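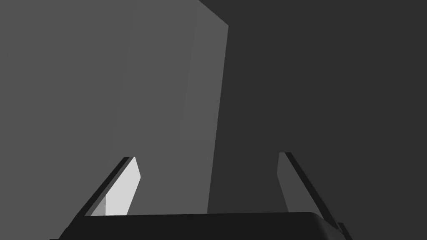

The day after the home game

We lost to Barlow by 6 points. The paper wrote 2,306 spectators, which is a good number for us. I slept badly and I am still angry about the last foul call.
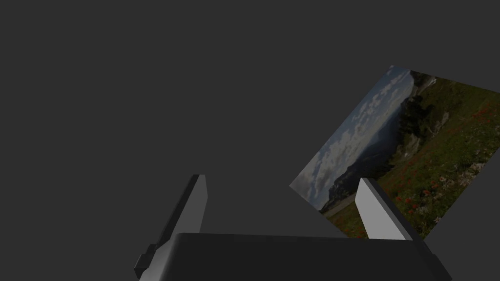
Landscape on a tilted panel

Quách played only in the second half. He was suspended in October for the argument with the referee, and his father gave an interview again – too long, and not polite to the coach. I think a father should sit and clap.
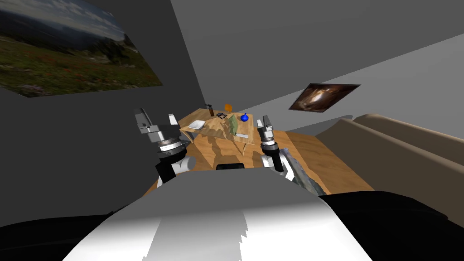 Will Quách start on Saturday?
The coach will decide after the last practice.

I asked Przemysław Zalewska the same thing by telephone and he only laughed. He has kept my seat, row 6, next to his.

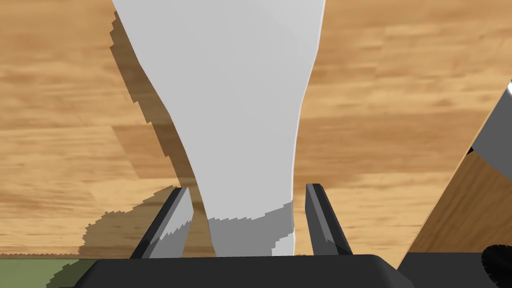 Estgate, Wednesday, November 7, 2018

Practice was open today. Quách shook hands with the coach and took free throws until the lights went off. I must buy the bus ticket tomorrow before work.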